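Spent the whole morning on the two-arm folding cell and I have opinions about tape now, so, thread!

We run a small pair of arms at Grenlow that fold cloths all day. Lovely things, but the fingers take a beating. The blue tape goes shiny, the cloth starts slipping, and then everyone blames the software (me included).

My rule is new tape every 200 folds. I used to wait till it looked bad, and by then the rubber tips had usually started to creep as well.

Old tape off, wipe the finger down, new tape on from the base towards the tip. Don't stretch it! Stretched tape creeps back overnight and you get wrinkles exactly where you don't want them. 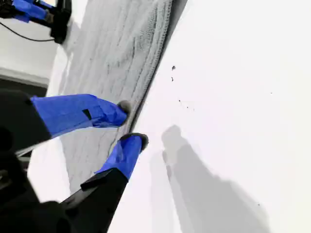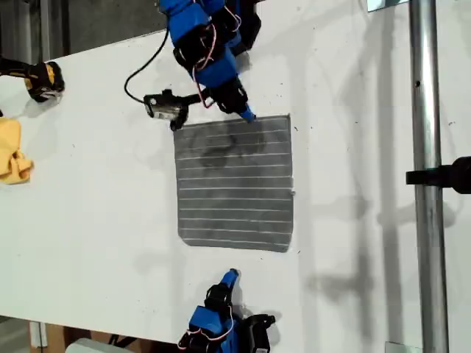 Next job is the wrist camera cables. I leave a generous loop and then run each arm through its full reach at 40 per cent speed, one hand on the stop button, watching for anything that tugs.

Then the bolts. There are 4 on each of our arm bases and I swear one of them works loose out of pure spite. Paint marker across the head and the plate, so a turned one shows up straight away.

Someone from Iordache asked why we don't just buy moulded finger sleeves. We tried a set from Harov! Gorgeous grip, but they were so thick the fingers couldn't get under a hem. Back to tape.

Last thing before I hand it over is a dry run of 100 pinches on a scrap towel, no folding, just close and open. Kettle on while it does that.

If anyone's found a tape that lasts longer, please tell me, I'm on my last roll and the next order isn't due till September.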